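Frequently asked questions about the Druvasine Leadership Circle

What is the Circle, in plain terms?
A peer group for people who manage other people. We meet once a month, twelve or so of us to a table, and talk through real problems from real workplaces. Kohei Kuroda started it after his first year running a night shift, when he badly wanted someone to compare notes with. It has grown a lot since then and we still love doing it!

Do I need a leadership title to join?
Nope. If at least one person looks to you for direction at work, come on in. We have shift leads, head nurses, a school principal and a very funny bakery manager.

How long is the program?
A season runs 7 months, starting in February. Each evening starts at 6:30 p.m. and wraps up by 9.

What happens at a meeting?
We open with a short check-in, then two members each bring a "live case," something they're stuck on right now. The table asks questions for fifteen minutes before anyone is allowed to give advice. It feels strange the first time (I nearly bit my tongue off) and then you start doing it with your own team, and it's wonderful. 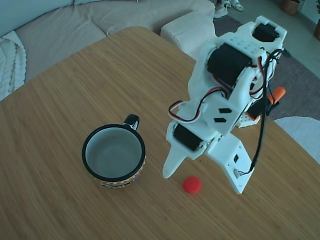
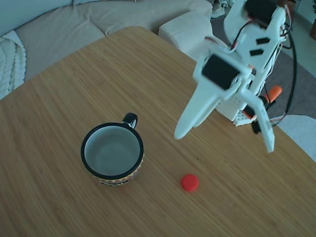

Who leads the tables?
Every table has a trained host. This season that's Elaheh Nazari, Sverre Moen, Rostam Azimi and Kohei. Hosts keep time and make sure the quiet folks get heard. They're members too, so expect them to bring cases of their own.

Is it confidential?
Yes. No names of coworkers, no notes leave the table, and two people from the same employer never sit together unless both ask to.

What does it cost?
$600 for the season, and you can split it into 4 payments. Many employers will cover it. Write to Parviz Nazari and he'll send you a one-page letter to hand to your boss.

What if I miss a month?
Life happens. You can sit in with another table that month, just let your host know by noon the day before. Visitors often bring the best questions!

Is there any homework?
One small thing between meetings, and you pick it yourself. Last season a member decided to end every one-on-one by asking "What am I getting wrong?" She got some tough answers and kept asking.

How many people have been through it?
164 so far. Plenty of them come back for a second season, and we're always thrilled to see them.

Can I try it first?
Please do! The January open table is free. Email Parviz to save a seat.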